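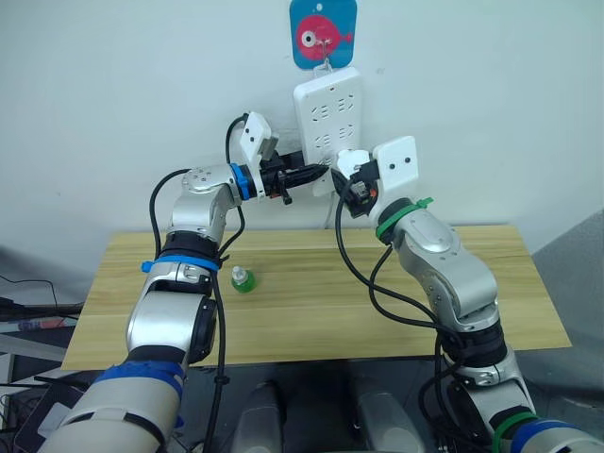 Power strip on the wall, with a black plug held up to it

Zarholm Bench Oven

A small electric oven for pastries, scones, biscuits and anything else that bakes flat on a tray. It sits on the worktop and takes two shelves. Most people who buy it from us already have a full-size oven and want something quicker for breakfast baking, or a second oven for busy days.

In stock at Hurodside. Collection or delivery.

What it does

The Zarholm heats from the top and bottom, with a fan you can switch on or off. Leave the fan off for filled pastries and sweet rolls, where you want the base to cook through before the top browns. Switch it on for biscuits, or when both shelves are in use.

The top setting is 215 °C. That is hot enough for puff pastry, croissants from frozen and most bread rolls. It is not hot enough for a proper pizza or a crusty white loaf, and if those are the main things you bake you should look at the Vusano deck oven instead. The Vusano costs more and takes up more of the worktop.

Heating up from cold to a pastry setting takes nearly 10 minutes. A light on the front goes out when the oven is ready. It comes on again from time to time during baking, which is normal.

Controls

There is a dial for temperature, a dial for the timer and a switch for the fan. The timer rings once and turns the heat off. If you want to bake without the timer, turn its dial to the left until it clicks.

There are no pre-set programmes and no app.

In the box

Oven
2 wire shelves
1 baking tray, plain steel
Crumb tray
Tray handle
Instruction booklet with a short baking chart

Non-stick trays are sold separately. The Paucar small tray fits either shelf position and has a low lip on one side, so a Danish or a slice of strudel can be slid straight off on to a rack. Paucar loaf tins also fit, but only on the lower shelf with the upper one taken out.

Where to put it

Stand the oven on a flat, dry surface that can take some heat. Leave a gap at the back and at both sides, and do not push it under a low wall cupboard. The outside gets hot, the door glass most of all.

Plug it straight into a wall socket. Do not run it from an extension lead or an adaptor shared with a kettle or toaster. The lead is fixed and leaves the oven at the back on the right.

Cleaning

Unplug the oven and let it cool. The crumb tray pulls out from the front and can go in the dishwasher, as can the wire shelves. Wipe the inside with a damp cloth and a little washing-up liquid. Spray oven cleaners will mark the lining. Burnt sugar and jam come away more easily if you lay a wet cloth over them for a while first.

Baking notes from our test kitchen

Rosângela Andrade tried the oven over a few mornings with ready-rolled pastry, scones and oat biscuits. Her notes:

"The back left corner is a bit hotter than the rest with the fan off. Turn the tray round halfway and it evens out. Cheese-filled pastries want the lower shelf. Icing went on after 5 minutes on the rack and held its shape. With two trays of biscuits, swap them over once."

"Recipe times written for a big oven were slightly too long. I would look early the first time you make anything."

Questions we get asked

Can I use baking paper? Yes. Trim it to the tray so that no loose edges touch the elements.

Does the door come off? No. It drops down flat and the inner glass can be wiped in that position.

Can I keep food warm in it? Yes, on the lowest mark with the fan off. Pastry dries out if left too long.

Are spare shelves available? Yes, along with dial caps and crumb trays. Order them from the spares page.

Delivery and returns

Orders go out from Hurodside in the maker's own carton. Please keep the carton until you have used the oven a few times, as we cannot take it back by courier without it. Unused ovens can be returned for a refund. A used oven that develops a fault will be repaired or replaced under the guarantee.

Page updated 2026-02-08. The cream version is out of stock until March.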